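Friday, April 24, 2026

Bread basket trial, Brornine order. Notes for whoever picks this up next week.

Spent the morning on the linings. The cotton from Turcotte has a looser hem than the last lot and it frays when you pull it through the small gaps. Trimmed 3 of them back and re-stitched with the flat foot. The fourth I left alone so we can compare after washing. Wash at the warm setting, no softener, line dry. Put them in the blue tray when done, not in the drawer with the Fakier samples.

Brornine want 200 sets for the first delivery. Each set is one basket, one liner and the care card. Andiden still have the cards. I called twice and left a message. If they call back, the text is final except for the line about damp cloths, which should say "wipe and air dry" and nothing about soaking.

Stock count from the back shelves: 1,312 liners cut, most of them for the older oval shape. Those won't fit the new basket without a tuck at each end. I tried one with a tuck and it sat badly, with a lump of cloth right where the bread goes. Don't spend time on it until Brornine say whether they still want ovals for the fall.

Bench was cleared and wiped before lunch. Twisted roll for size, no liner.

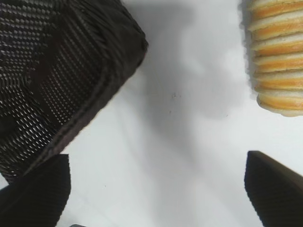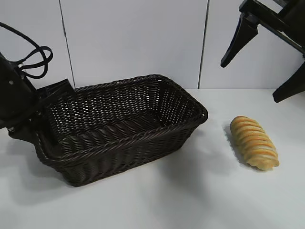
Liner pattern needs changing at the corners. The version I cut last week has square corners and they stand up in points once the cloth is pushed down. The basket's corners are rounded, so I'm redrawing the pattern with a curve and taking the extra out of the seam allowance. The rim needs a decision too. It's thick enough that a fold-over cuff eats more cloth than I allowed, and the first liner came up short on the long sides. Added to the cuff and pinned it again. Better, but still tight at one end.

Open question on color. The dark brown shows through the unbleached cotton a little, and I'd like to see the heavier weight before we cut any more. Asked Turcotte for 4 yards. They said it can go out with the thread order.

To do Monday: wash test, new corner pattern on card, chase Andiden again. Also the flat foot is due for a new screw, the old one works loose after over an hour of stitching. Spare screws are in the tin by the iron.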